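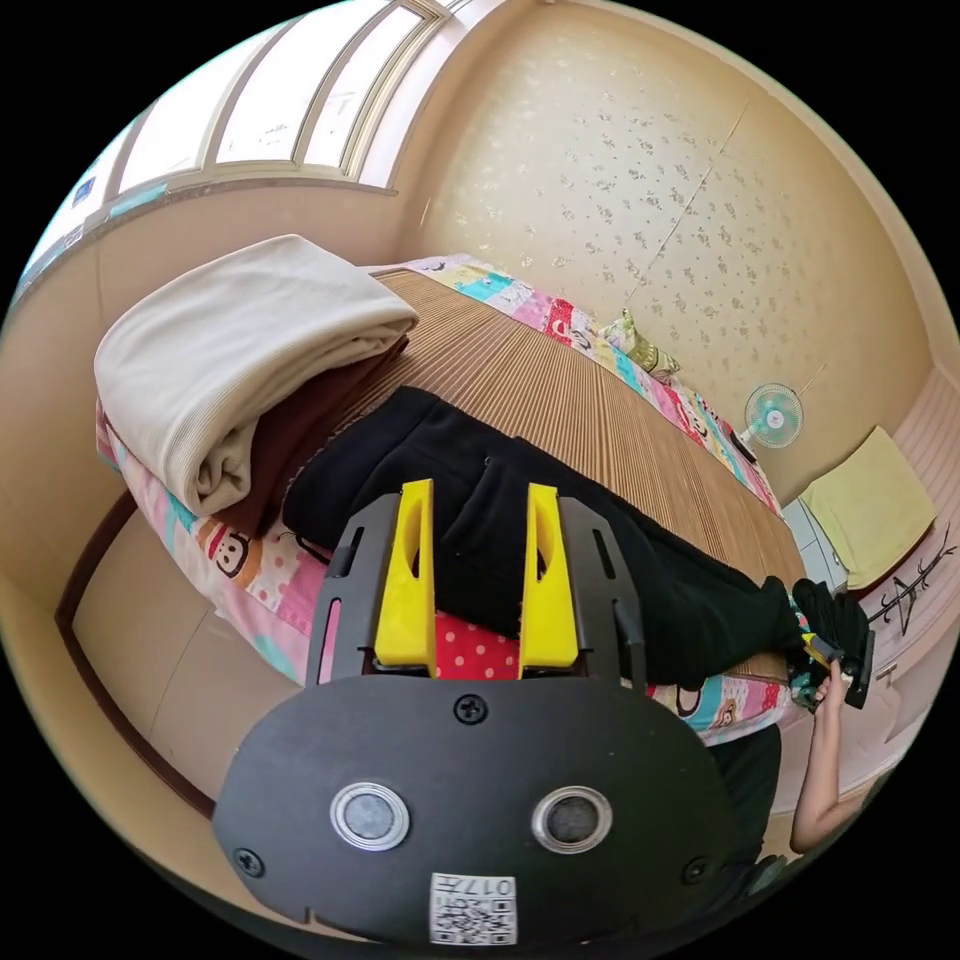

How to fold pants with elastic cuffs so they stay flat?

Posted by Kamlesh Sachdeva

I fold my laundry on the bed, on top of the summer mat. Sweaters are no problem for me. But soft black pants with gathered cuffs always become a ball at the bottom, and the pile falls over in the drawer. I have 3 pairs like this. Is there some method which does not need ironing?

Maxence Courtois

I had the same trouble. Lay the pants lengthwise and smooth the creases with your hand from the waist down to the cuffs. Then put one leg over the other and push the pocket inside flat. Bring the cuffs up, but stop a little before the waistband, so the two thick ends do not meet. After that fold it 2 times more. Put heavy ribbed sweaters in a separate pile, they are too round to hold anything on top.

Also, a slatted mat is good for this work. On a soft quilt the fabric sinks and you get new creases.

Dresetti

just roll them. cuffs inside, waist outside. mine are in a box under the bed since February and they look fine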